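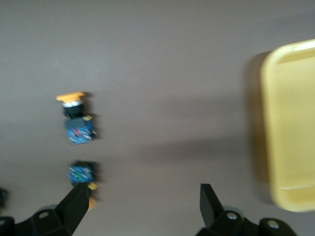 Economics / Handouts / Week 6

Exchange rates and the small exporter

These notes go with the February lecture. Read them before the seminar and bring a calculator.

A currency union removes exchange rate risk between its members. It does nothing about the risk between a member and everyone outside. A firm that buys parts in euros and sells in dollars still has to decide who carries the risk, and for how long.

Case: Jeleck

Jeleck sells to one large buyer, Nallora, and invoices in dollars. Payment is due in 85 days. Wages and rent are paid in euros. If the dollar falls between invoice and payment, Jeleck gets fewer euros for the same goods.

The order in the case is for 2,718 units at 35 dollars each. Work out the dollar value first. Then convert it at 1.25 dollars to the euro and again at 1.20. The gap between the two answers is the exposure.

Ways to handle it

Forward contract. The bank fixes a rate today for a payment later. Jeleck gives up any gain if the dollar rises.

Invoicing in euros. The risk moves to Nallora, who may ask for a lower price.

Matching. Jeleck buys some of its supplies in dollars, so part of the income never needs converting. Villalobos, the other firm in the reader, does this (p. 144).

Terms to know: spot rate, forward rate, transaction exposure, hedge.

For the seminar

Write one page on which method you would choose for Jeleck. Show your figures. Assume the bank charges no fee.

Questions to Paraschiva Pop, office hours as posted.

This site uses cookies. Accept | Settings
© Jutititz Business School | Contact | Back to top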